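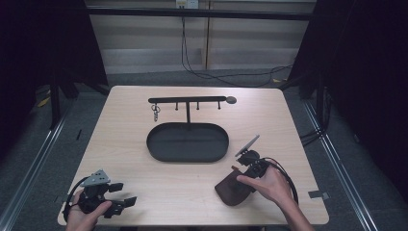 About Us

Sutanto is a small company for the things you put down when you come home. We design and sell hanging stands, trays, hooks and leather pouches for the entrance of a house or apartment. Our workshop and our office are in Bevcombe, in the same building, with the storage room between them.

Our first product was a stand for keys, and it is still the product that most people know from us. It is a black metal stand with an oval tray at the bottom, one thin post and a long bar across the top. Under the bar are three short pegs. Many customers write to us and call it the key tree, the necklace stand or the little coat rack. We call it the Rovton, and in this text we will use this name.

How we started

Sutanto began with a problem of the family. In our home the keys were put in many places: in the fruit bowl, on the refrigerator, in the pocket of a jacket that was already in the closet. In the mornings we searched, and we were often late. We bought a board with hooks for the wall, but the apartment was rented and we were not allowed to drill. Then we bought a bowl. In the bowl the keys were soon under the mail, the coins and the sunglasses, and we searched again, only in a smaller place.

So we made a stand. The first one was made from a bent rod and a baking tin, and it fell over when something heavy was hung on one side. The second was better. A neighbor asked if she could have the same, and after her two of her colleagues. For one spring we made them in the evenings and sold them at the market in Broltley, on a folding table, together with a few trays. When the market season was over we had more orders than evenings, and we rented the first half of the workshop where we are today.

The name Sutanto is our family name. We considered other names which sounded more like a furniture shop, but we could not agree on one.

What we make

Rovton stand. The stand for a table, a shelf or the top of a shoe cabinet. The tray has a raised rim, so a coin or a ring will not roll onto the floor. On the pegs you can hang keys, a pouch with a loop, a lanyard, earphones, a bracelet or a watch with a closed strap. One end of the bar finishes in a small round disc. The finish is matte, and fingerprints are less visible on it than on the glossy version which we sold at the beginning. We do not sell the glossy version anymore.

Rovton trays. The same oval tray without the post, for people who do not want to hang anything. Some customers buy it for the bathroom or for the bedside table. It is also sold as a spare part.

Leather pouches. Soft pouches in dark brown leather, with a rounded lower end. They are made for us by a leather workshop in Broltley. The color is a little different from piece to piece and it becomes darker with use. If you order several for the same household, please write this in the comment field, and we will try to choose pieces which are near to each other in color.

Wall hooks. For customers who are allowed to drill. They come with screws, and with a paper template that you tape to the wall before you make the holes.

We are often asked for a larger stand, for umbrellas and coats. We tried it and we were not satisfied with how it stood. For the moment we prefer to stay with small things.

How we work

We produce the Rovton in batches of 500. For a small company this is a large number, and before each batch we discuss for a long time whether something should be changed. The changes are small. In one batch we made the post a little thinner. In another the edge of the tray was rounded more, after a customer wrote that it had scratched her cabinet when she pulled the stand toward herself. We sent her a new one and thanked her, and since then we also put felt pads in every box.

The metal parts are cut and bent in Bevcombe, and the coating is done by a firm outside of town. When the parts come back, we lay them on the table and look at each one in daylight. A part with a bubble or a thin place in the coating goes to the seconds shelf. Twice a year, in April and in the fall, we sell the pieces from this shelf at a lower price in the workshop. They are good stands, only not perfect, and we show you the fault before you pay.

We also test how things hang, and this is a simpler work than it sounds. We load the bar with keys on one side only. We take the keys away quickly, with one hand, as a person does who is late for the bus. We put a full pouch on the outer peg and leave it there over the night. If the stand moves or leans, we want to know it before you do.

We put each stand together once before packing. Then we take it apart again, because it travels better flat. In the box you will find the tray, the post, the bar, one screw and one hex key. To assemble it at home you need no other tool.

Choosing a place for your stand

Many people write to us after some weeks and say that the stand is nice but the keys are still lost. Usually the stand is in the wrong place. Here is what we recommend, from our own homes and from your letters.

Put it where your hand already goes. If you always drop the keys on the kitchen table, put the stand on the kitchen table first, even if it looks better in the hallway. After the habit is there, you can move it, a short distance at a time.

Leave one peg free. A full stand is a stand where the next thing is put beside it. If all three pegs are used every day, a second stand is better than two things on one peg.

Keep the tray for small things that go out of the house again. Receipts, batteries and old tickets are not going out again. We empty our own tray at the end of the week, and we are often surprised what is in it.

Do not put it too near to the door when you have a letter slot or a window there. It is better that keys cannot be seen or reached from outside.

If children use it too, give each child a peg, and let them choose which one. It does not have to be in order of age.

Care

Wipe the metal with a soft cloth, slightly damp, and dry it after. Please do not use scouring powder or the rough side of a sponge. If the bar turns on the post, tighten the screw with the hex key until it stops, without force.

The leather needs very little. Brush off the dust, and use a neutral leather cream when it feels dry. When a pouch has become wet, let it dry slowly in the room and not on the radiator. Small scratches can often be rubbed out with a warm thumb.

Every stand has a guarantee of 2 years. The guarantee is for the metal, the coating and the screw. If you have lost the hex key, write to us and we will send a new one without cost. You do not need to explain how it was lost.

Where you can find us

The workshop in Bevcombe has a small showroom at the front. You can try the stands there with your own keys, and we even ask you to do it, as every bunch of keys is different. We are open in the afternoon on working days, from 2 until 6. In the mornings we are cutting metal and it is too loud for a conversation. There is parking behind the building. The door is heavy, please push it well.

In Broltley our products are sold in the household shop near the market square. They have the stand, the trays and a part of the pouches. Wall hooks are available only from us.

Online orders are packed in Bevcombe and leave the workshop within 3 working days. Before the winter holidays it can take longer, and then we write this on the first page of the shop. Our boxes are cardboard, closed with paper tape, and the filling inside is shredded from our old boxes. It makes a little dust when you open it.

For shops and offices

We supply small hotels, offices and rental apartments. For these customers we can leave out the single boxes and pack the stands flat in one carton, with all the screws in one bag. The largest order until now was for 2000 pieces, and we needed most of a year for it. Smaller orders are more comfortable for us and for you. We can also mark the tray with a name or a room number. The marking is done on the underside, or on the rim if there is enough space.

If you want to sell our products in your shop, please send us a short message and tell us where the shop is and what else you sell. We will answer with a price list. We like to visit the shops which are not too far away, and we bring one stand with us.

Working with us

At present we have no open position in the workshop. In the weeks before the winter holidays we need help with packing, and we announce this on the door and on the news page. Experience is not necessary. It is standing work, the room is warm, and lunch is cooked upstairs.

Contact

The fastest way is the contact form. We read all messages and we try to answer within two working days. If something arrived damaged, please attach a photo and keep the box until you have heard from us. You can also telephone in the afternoon, during the opening hours of the showroom. If no one answers, we are probably in the storage room, so please let it ring for some time or try again a little later.

Contact form
Shipping and returns
Care instructions
Seconds sale
For shops and offices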